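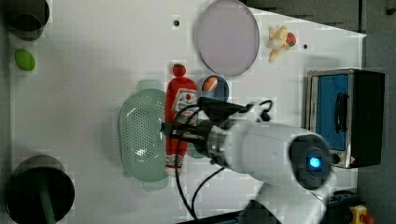
Figure 6. Arm over the ketchup bottle, colander alongside.

Checking grasp proposals in Okel

By now you've got the arm homed and Gritska talking to the overhead camera. I like to do this next bit with a messy table, the kind with a bowl, a plate and some toy food lying about, so the planner has something to steer around.

1. Open the Scene tab and hit Refresh. Give it a few seconds — the first pass is always the slow one.

2. Click the object you want. I usually start with the ketchup bottle on its side, right up against the colander, as it's a good test of whether the segmentation can split two things that touch.

3. If the mask bleeds into the colander, bump Edge Weight up to 8 and refresh again. Still bleeding? Try 11, but I wouldn't go past that (Gaétan Wong did, and lost the bowl's outline altogether).

4. Choose Propose Grasps. You'll get a ranked list, and I keep the top 2 and bin the rest.

5. Press Preview and watch the ghost arm all the way through, including the retreat.

Note: Okel doesn't model cables. If yours loops across the table, draw a keep-out box over it by hand.

Caution: keep the emergency stop within reach before you press Execute, and drop the speed to Slow for any grasp you haven't run before.

6. Happy with the colour overlay? Save the scene under a new name, then carry on to place targets.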